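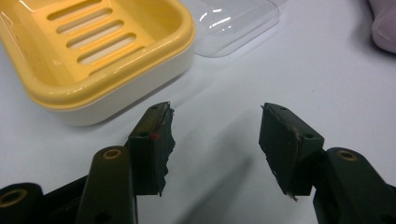

How do you stop a bar of soap going soft? Keep it up off the water, on something with holes or slots in it, and empty whatever collects underneath before it builds up.

Home Diary Garden Recipes Older entries Contact

13th December

Grey all day and the light on by three. I had meant to walk down to Prerkgate for stamps but it rained until after lunch, so I did the bathroom instead, which has wanted doing since we had the pipe mended.

Started with the shelf over the basin. Everything came off it and went into the washing-up bowl, and I wiped the shelf with hot water and vinegar. There was a hard white ring where the old soap dish used to stand. Vinegar on a cloth, left for a while, took most of it away. The rest I scraped with a plastic card. I can still feel the edge of it with a finger but it doesn't show.

The old dish has gone in the bin. It was a flat saucer that came from a set, with no way for the water to get out, and whatever soap I put on it turned to jelly on the bottom within days. I must have thrown away a whole bar's worth in scrapings this year. I tried an elastic band round it in July, having read that the soap would sit up on the band. The band went slimy and then snapped.

The new dish is the yellow and white one. It has a yellow tray on top with long slots slanting across it, and a white base under that, and a clear lid. I got it in Moltoder, in the aisle with the pegs and sink plungers. They had it in a plain grey as well and I nearly took the grey, to go with the towels, but the bathroom is dark enough already. I like the yellow. The rim is thick and rounded, and easy to wipe with a thumb.

The lid I am less sure about. It is so clear that I put it down on a white surface and then had to feel for it. I also think that soap shut under a lid will stay wet. I shall leave it off at home and use it when we go away, and the rest of the time it can live in the cupboard with the sponge bags. If it is still in there next winter and hasn't been used I will give up on it.

Cupboard under the basin next. I took everything out on to the landing on an old towel. What was in there:

half a bottle of drain cleaner
4 toilet rolls, one of them damp down one side
a bag of cotton wool, opened at both ends
shower hooks, no curtain to go with them
a tin of Cikura polish, which is for shoes and should be downstairs
the good nailbrush, which I had replaced because I thought it was lost
a very old sun cream

Threw out the sun cream and the cotton wool. The damp roll is on the radiator. The wood at the back of the cupboard felt dry where the pipe was mended, so that seems to have held. I put a sheet of kitchen paper under the joint to be certain and will look at it at the weekend.

Found 7 bits of hotel soap in the medicine cabinet, all still in their paper, and one loose with a hair on it. The loose one went. Two of the wrapped ones are from the place on Leone Road where we stayed for the wedding, and they still smell strongly of lemon. I have put one of those out to use first and the others in my vest drawer. The hotel ones are small and I thought they might drop through the slots when they wore down, but the gaps are narrow and I don't think anything bigger than a sliver would go.

Washed the toothbrush mug, which was worse inside than I expected. Ran the flannels through on a hot wash with the bath mat and the tea towels. The mat has lost more of its rubber backing and left crumbs of it in the drum, so I had to wipe that out too. It will do until the sales.

Grouting along the bath: did half. An old toothbrush and bicarbonate paste, kneeling on a folded towel. It comes up well but it is slow and my knees had had enough by the taps. The other half is noticeably darker now, so I shall have to finish it this week or look at it every time I have a bath. I did write down how long the first half took and then lost the bit of paper.

When the shelf was dry I put back less than I took off. Soap dish on the left, mug on the right, hand cream between them. The razors and the spare toothpaste have gone in the cabinet where the hotel soap was. The dish sits flat. I have put it a little way in from the wall so that I can get a cloth behind, as that was where the old one collected its ring.

One thing to remember. The base under the tray will fill up without my seeing it. I'm going to empty it when I do the bins, which means twice a week, and rinse the tray in the basin at the same time. I have written SOAP on the kitchen calendar next to the bin days.

Supper was the rest of the leek soup with toast. Rang the water people afterwards about the bill and was held for a long time listening to the same piece of music. They say the reading was an estimate and a new bill is coming. I gave them the proper figure off the meter, beginning 2000 and something, from the back of the envelope, and they read it back to me correctly.

Rain has stopped. Stamps tomorrow if it stays off, and a new bag of cotton wool, and look at bath mats but not buy one.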